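Benvinda Arruda
5/14/18

Hello everybody. I promised to write about our student project and then I was silent for many weeks, so now you get a long thread. It is about a robot with two arms and about pillows. 1/

The course is one term, and each team must choose one home task and make the robot do it. We are four: me, Mesfin Nigatu, Yaa Bawa and Nkrumah Ofori. Our teacher is Ettore Pagano. Our team name is Gundham. Please don't ask what it means, Mesfin typed it in the form. 2/

Our task is "tidy the sofa". The pillows start in wrong places and the robot must put them back against the backrest. In January we thought this was the easy one. The other team took folding towels and we felt a little sorry for them. 3/

I explain why a pillow is difficult. When the gripper closes on a box, the box stays the same shape. When it closes on a pillow, the pillow moves away, or you catch only a small fold of cloth and the rest hangs down and turns. Every time it hangs in a different way. 4/

We don't program the moves by hand. One of us drives the arms, we record it, and later we train a model on the recordings. Until now we have 153 good recordings. The bad ones we keep in another folder, with a text note on what went wrong. 5/

Most common note in that folder: "pulled cover, not pillow". Second place: "operator sneezed". That was me, two times in one afternoon. 6/

The software that saves everything is called Dunura, an older student wrote it and left very good comments. Only one thing is strange, it stops the recording after 50 seconds if you don't change the setting. We lost one full morning before Yaa found this line in the settings file. 7/

About driving. I believed the person who plays many video games would be the best. Nkrumah plays a lot and he was too fast. The model learns also your hurry. Yaa is the best driver among us, she moves like she is carrying soup. 8/

First training, with 50 recordings: the arms went to the sofa, waited above it, and closed on air. Again and again. Ettore watched for some time and said "well, it is polite". 9/

We looked for the mistake in the code for days, but it was in our data. All of us started with the pillows in almost the same position, without thinking. So the model knew one place on the sofa and nothing more. 10/

After this we made a rule. Before each recording, a different teammate places the pillows, and the driver must not help. Mesfin is very bad-hearted in this job. He likes to put one half on the floor. 11/

With the new recordings it went better. Last test before the break: 41 good tries from 50. Good means the pillow is on the sofa when the arms stop, and it stays there. We were shouting so loud that the towel team came to look. 12/

What still goes wrong, for people who like details: if two pillows touch each other, the arm sometimes takes both. And if a pillow stands up on its edge, the gripper comes from too high and pushes it over. I think we need more recordings where the wrist turns before it goes down. 13/
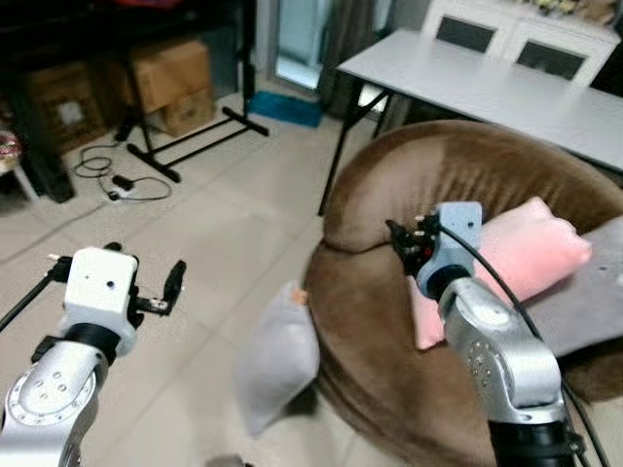
Three pillows, two grippers, one round brown sofa. The light gray one at the front is a Mesfin special. 14/

Some of you asked in messages if both arms are needed. For a small pillow, no. For a big soft one, yes, it is much easier when the second arm holds from the other side. But to drive two arms together is tiring. I change with Yaa after 11 recordings, then I need tea. 15/

Another question was about cost. I don't know the price of the arms, they belong to the department. Our own money went for pillows, tape and snacks. If you start from zero, ask your school what is already standing in some storage room. 16/

Things I would tell a new team. Write down the pillow positions from the first day. Watch your recordings on the same evening, not after two weeks. Give every file a name that a tired person can read. We have one called "final_ok_ok2" and I still don't know what is in it. 17/

Next step: Yaa wants to try pillows the model never saw before. I would like first to fix the pushing problem. We will vote and probably Yaa wins, she usually brings the snacks. 18/

Thank you to Ettore for his patience, and to the towel team for lending us their long table. They finished one towel from start to end this week, by the way – I am not sorry for them anymore. 19/

If you do something similar with soft objects, write to me, especially if you solved the two pillows problem. I answer slowly before exams but I answer. 20/20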